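# Forkeck 43 two-finger gripper

Hi, and thanks for stopping by the Forkeck page! I sell exactly one gripper for small arms and I've put it up against more of the others than I'd like to admit, so I'm going to tell you how it does instead of pasting a spec sheet at you (the spec sheet is further down, it's short).

The 43 is matte black, two tapered fingers, wide opening, and it bolts to the same wrist plate as the Charvát we compare it with. Swapping takes me one hex key and half a cup of coffee. My buddy Alistair Baird at Avotwood does it faster but he drops the screws.

For comparisons I like toy blocks. They're cheap, they have flat sides and round sides, and they show up a sloppy finger right away! We use yellow, green and blue ones on a butcher-block top, with clear plastic trays and bins to sort into, and I watch the wrist camera while I line up on a piece. What I look for is whether I can still see the blocks between the fingertips with the gripper open. On the 43 I can, and the fingers come in from the bottom corners of the view.

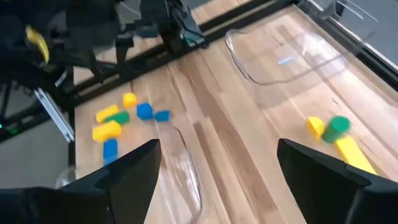
## How it did

We ran 200 picks with each gripper in October, same arm, same controller, same blocks.

- Flat rectangular blocks: no real difference, buy whichever you like
- Cylinders: the 43 was better, the Charvát pushed a few over before closing
- Wedges: both fussy, go in from the straight sides
- Clear trays: the slim tips fit over the rim nicely, but go slow, clear plastic is hard to judge on camera

## What you get

- Gripper with fingers fitted
- Wrist plate and screws (plus spares, thanks Alistair)
- 40 cm cable
- Setup sheet for the controller

Part number is 1341. Orders ship from Trusville, and if your arm has an odd wrist pattern, send me a sketch before you order and I'll check it against the plate.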